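Subject: Re: [grendow-fans] QB situation / away bus

On it, sorry, been at work all day and only got to the list now.

Someone wrote earlier:
> Did anybody catch what the coach said on the radio after the
> Zorkstead game? I only got the last bit in the car. Is our guy
> out for the season or just the next one? And is the bus to
> Zepeda still happening, I never saw a price.

Caught most of it. Not out for the season. Ankle, not the knee, which is what half this list was screaming about by halftime. He said "week to week" twice and then got short with the host, so read into that what you like. My guess is he sits for Zepeda and we see the backup for the whole game. Kid threw 5 picks in the preseason but looked ok on Saturday's last two drives – well, ok for him.

Scratch that, one of those drives was all runs. Still. Line held up, which it hasnt since we lost the left tackle. 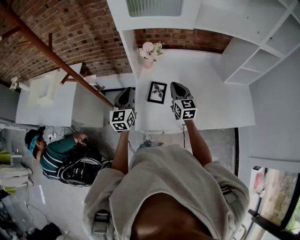 Does the backup know enough of the playbook to run the full offense? He ran it all through camp with the second team, so the plays aren't the problem, it's the reads at the line, and the coach more or less said they'll cut the checks down and lean on the tight ends.

Which I hate. We did that in February against Zornar in the spring game and scored 7 points. Seven. Against a defense that gave up 606 yards the week after. If they come out in two tight ends on first down every time I am going to lose my voice again.

Bus: yes still on. Leaves the Grendow lot at 7 in the morning, back late. Price depends on how many sign up, I'll post it once I hear from the bus people. Need names soon, reply to me and not the whole list PLEASE, last time it was a mess. Visitor side only has 3000 seats and they go fast, so buy your own game ticket now, the bus doesnt include it.

Also no coolers on the bus this year, their rule. Small bags fine.

Somebody asked about the replay of the Zorkstead game – I have the first three quarters recorded, the forth got eaten by the overtime in the game before. If anyone has the rest let me know.

Gotta run, more tonight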